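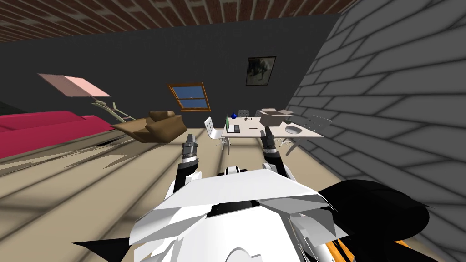

The long crimson-pink sofa, against a dark gray wall.

Stories > Mystery > The Sorkus Inquest

The inquiry into the death of Mr. Sorkus opened at MacRitchie on 31st December. Ye-seo Shin appeared for the accused, a bookkeeper named Irker, who had been seen leaving the premises with two ledgers under his coat. He admitted to the ledgers. He denied the rest.

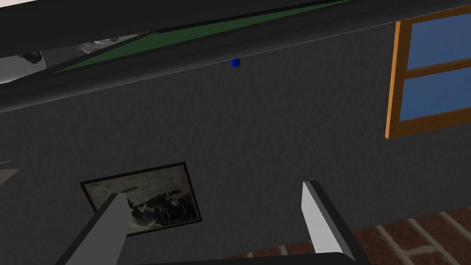
Who had a key to the records office that night?

Irker had one, and the other was signed out to Prolenard, the dead man's partner.

The register was produced. Prolenard's signature stood against the hour of 10, and the ink did not match the entries on either side of it.

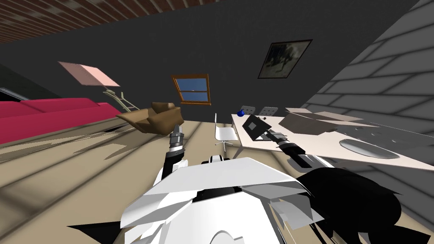 Counsel asked that Prolenard be recalled. He stated that he had gone home at six and had lent his key to no person - a statement he had not made to the police. Asked to describe the room, he placed the desk correctly, and the sofa, and then a crumpled tan-brown thing, a bag or perhaps a cushion, level with the sofa's back. Miss Shin observed that it had been brought in after six. The coroner directed that the doors be closed.

Copyright reserved by the author | Back to top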